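Counting votes in Pettigrew

So I finally did it, you guys. I worked the polls in November, my first time ever, and I'm only now getting around to writing it up (sorry, Jonalyn, I know you asked twice!).

I had the sign-in table with Colton Gosselin, who brought 4 kinds of gum. The line was out the door by lunch and the scanner jammed two times before we got the hang of feeding it.
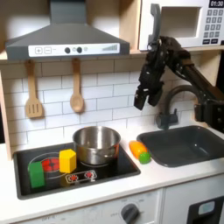
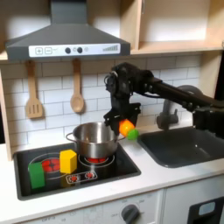
Anyway, the school board race! The final count had 3552 ballots in it and the seat came down to five votes. Five! My street alone could have flipped that. There was a recount, and I sat in the back for most of it with a thermos. Same result, and the loser shook everybody's hand.

They're already looking for people for the spring primary. I signed up before I even got my coat on.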